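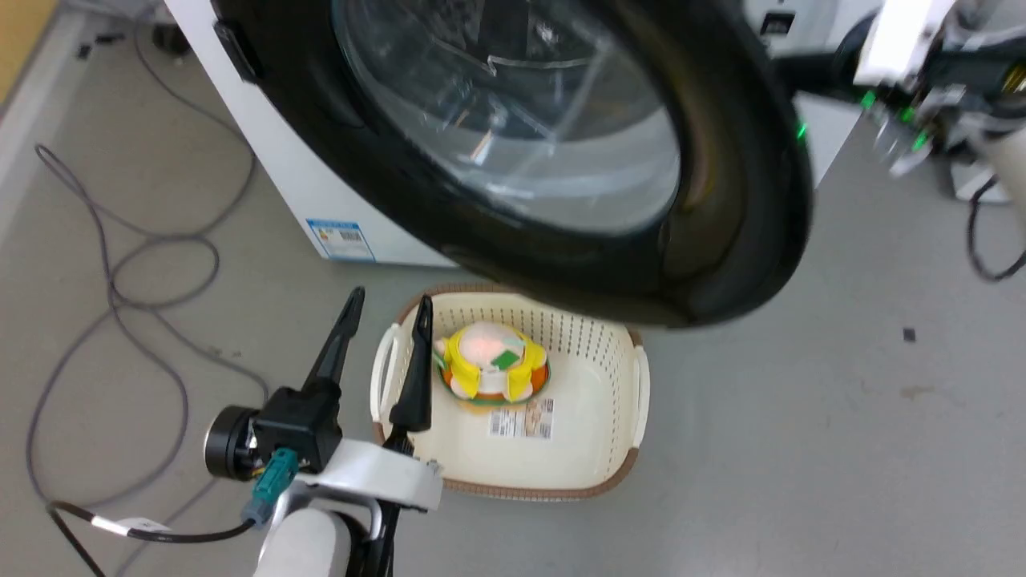 Home Blog Archive Contact

Kindmont two-arm kit: a month in

May 14, 2023

I have had the Kindmont kit for 40 days now, on loan from Wedgate, who sell it here. Several of you asked whether it is worth the money for laundry work, so these are my notes so far.

You get two arms, two grippers, a head camera and a box of cables. The cables are long, and I would plan where they go before you do anything else. I spent my first evening moving them off the bit of floor I needed.

The grippers have two tapered black fingers each. They are good at getting down into a basket beside a soft toy or a rolled pair of socks. Flat things are harder. A pillowcase lying against the bottom of the basket took me several goes, and I gave up on handkerchiefs.

I kept a tally of single pick-ups from basket to drum. Out of 212 tries, 192 went in without me touching anything. Most of the rest were dropped on the lip of the door. An open porthole door takes up a lot of room, and the arms need to be set well to the side of it – the manual says nothing on this.

Support has been decent. I wrote to Wedgate about a loose wrist plug and Cyril Wragg rang back the same afternoon. He sent a new lead and it has been fine.

Against the Koech set I tried last year, the Kindmont is slower but much quieter. The Koech software is easier to learn.

The price is 1000 pounds more than I would pay for a hobby. For a college or a small workshop I think it is fair. The loan ends in June, and I want to try folding towels before it goes back.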